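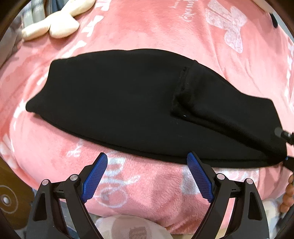
2 min read

Bindery notebook, 9 September 2022

Job on the bench: Konine, a book of short tales by Meléndez about growing up with a strict aunt. Self-published, run of 200, sewn sections, cloth spine. The author has read our quote and called it "a spiritual test". Noted.

Folded the first eight sections this morning. Grain direction is wrong on the last two, so they fan out like a startled pigeon. The paper merchant's label says long grain. The paper disagrees, and I side with the paper. Rang Flendum and was told someone would ring back.

Pressed the good six overnight weight only, no heat. Spine swell still more than I like with the 18/3 thread. Going down a size for the next dummy.

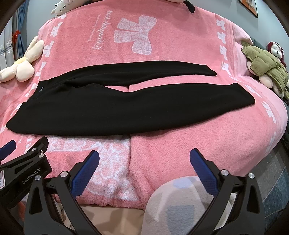
Yesenia Becerra read the proof over lunch and found the aunt dies on page 41 and makes soup on page 63. Have written to Meléndez to ask whether this is a miracle or a mistake. It could be either, it's that sort of book. Either way the page count mustn't change, as I have already cut the boards.

Glue: the new Killodlow PVA skins over too fast. Thinned a small pot with methyl cellulose, brushed out two test spines. The thinner one stays open long enough to get the mull down straight – well, straighter.
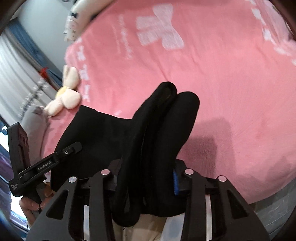

Cover title wants to be foil. Meléndez asked for gold, then "a humbler gold". We have one gold. Tried it at a lower temperature and the K broke up, so humility has its limits. Back up a notch and it came out clean on the third go.

To do:
Chase Flendum about the paper
New dummy, thinner thread
Ask about the aunt again
Tell the author December, and mean early December
Sharpen the guillotine blade before Yesenia notices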